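Robotic Assembly, Unit 3: Notes from the Tuverard Demonstration
Prepared for the June visit. Read before the lab write-up.
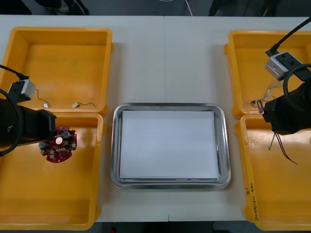
The Tuverard cell is built for kitting: parts are picked from supply bins and laid out on a central tray for a later assembly step. Catarina Marinho ran the demonstration and took questions at the bench. The points below are the ones you will need for the report.

1. Workspace split
Each arm serves the bins on its own side. The tray is the only shared zone, and the controller grants it to one arm at a time. An arm that is refused entry holds position above its bins.

2. Part types
Rigid parts, such as a bare circuit board, have a fixed outline and can be gripped from a stored pose. Connectors with wires attached are harder. The connector body is rigid, but the wire takes a different shape on every pick and may snag a neighboring part. Marinho called this the main source of failed picks.

3. Sensing
A sensor module is mounted above each gripper and moves with it. Calibration between module and gripper is repeated every 40 cycles. Cable slack at the wrist must allow full rotation without pulling on the housing.

4. Logged run
The log we were given covers 283 picks, of which 12 failed. Work out the failure rate and state what you would need to know before comparing it with the Stirnik cell from Unit 2.

Write-up
Draw the state diagram for tray access, including the hold state. Then propose one change to bin layout or grip pose that would reduce wire snags, and say how you would test it. Two pages maximum, diagram included.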